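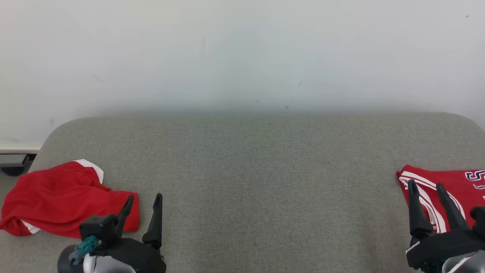
Akura Seat Cover Set, Front Pair and Rear Bench — Review

Bought for: used all-wheel-drive wagon, gray cloth interior
Price paid: $177 for the full set
Time in use: 6 months

I bought my wagon used with clean cloth seats and wanted to keep them that way. The dealer offered a fabric protection package at the time of sale and I passed on it. Later I priced a full seat re-cover at a local trim shop and was quoted $1,265, so a set of slip-on covers looked like a reasonable middle ground. I compared three brands, Akura, Clurar and Boateng, and went with Akura mainly for the split rear bench piece. My rear seat folds in two sections and the Clurar set only came with a solid one.

What comes in the box

Two front bottoms, two front backs, a rear bench cover in two sections, five headrest covers, a bag of plastic hooks and a folded instruction sheet. The sheet covers several seat types at once and the drawings are small. I ended up using the fitting guide on the company's site, which is better. One of the hooks in my bag had a bad molding and would not hold a strap. There were spares, so it did not matter.

Installation

The front seats took me most of a morning. The backs slide on like a pillowcase and cinch at the bottom. The seat bottoms are harder. You push a flap through the gap between the cushion and the backrest, then go around behind and pull it tight, and on a power seat there is a lot of wiring under there that you need to stay clear of. Run the seat all the way up and forward before you start.

The rear bench was easier than I expected. My seat bottom lifts at the front edge with two clips, so I could get the straps underneath without working blind. If yours is bolted down, plan on extra time. The buckle openings lined up on the driver's side and in the middle. On the passenger side the opening sat slightly too far forward and I had to shift the whole cover back to reach the buckle.

One thing to check before you order any set: side airbags in the seat. Akura leaves the outer seam of the front backs open on the airbag versions, and you have to pick that version yourself from a drop-down when ordering. It is easy to miss. Look for the airbag tag on the side of your seat and read what your owner's manual says about covers. Some manuals tell you not to use them at all.

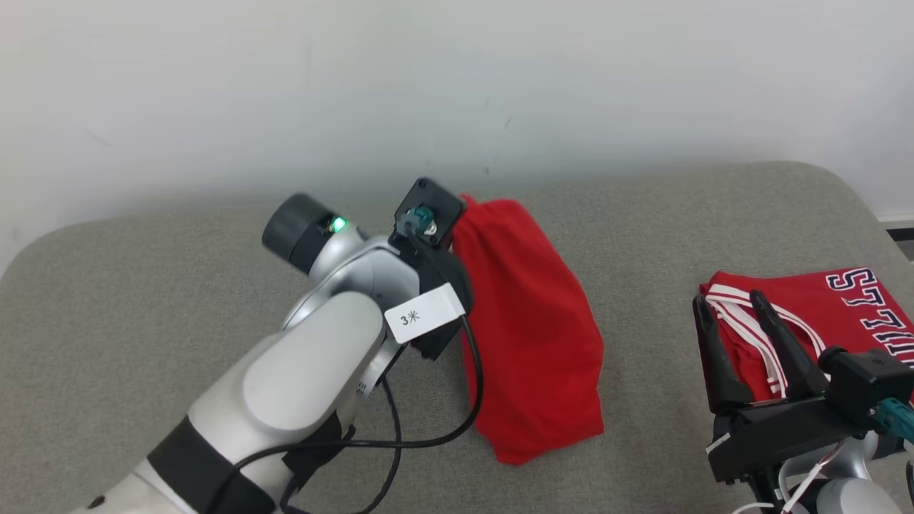
Fit and comfort

On the front seats the fit is good, close to factory along the bolsters and a bit baggy at the top corners. It settled after the first couple of weeks and I retightened the straps once. The fabric is a medium weave with thin foam behind it. It does not get as hot as vinyl and it does not slide around when you get in. My heated seats still work through it, but they take longer to warm up. In February I was turning them on a few minutes before I left the house.

The rear is looser. Kids climbing in and out will pull the front edge up, and I push it back down when I vacuum.

Cleaning

The tag says machine wash cold and hang dry. I have washed the front bottoms twice and the color held. They took close to 24 hours to dry in the garage. Coffee wiped out with a damp cloth. Dog hair does not — it works into the weave and you need a rubber brush. The foam has not bunched up so far.

Customer service

I wrote in about the passenger buckle opening and got an answer the next day from Bláthnaid Moriarty at Akura. She asked for my trim level, confirmed I had the right part, and offered either a replacement rear section or a partial credit. I took the replacement. It fits the same as the first one, so I think it is the pattern and not a sewing mistake.

Compared with the others

My brother has the Boateng set in his pickup. It is heavier and probably tougher, but stiff to sit on, and it costs more. I also tried a single Wondent universal cover years ago in a different car and returned it for slipping.

Pros: split rear bench, comfortable fabric, washable, quick reply from support
Cons: poor printed instructions, passenger buckle opening, holds pet hair, slows down seat heat

Rating: 4 out of 5. I would buy the front pair again. For the rear seat I would measure the buckle positions first and send the numbers to the company before ordering.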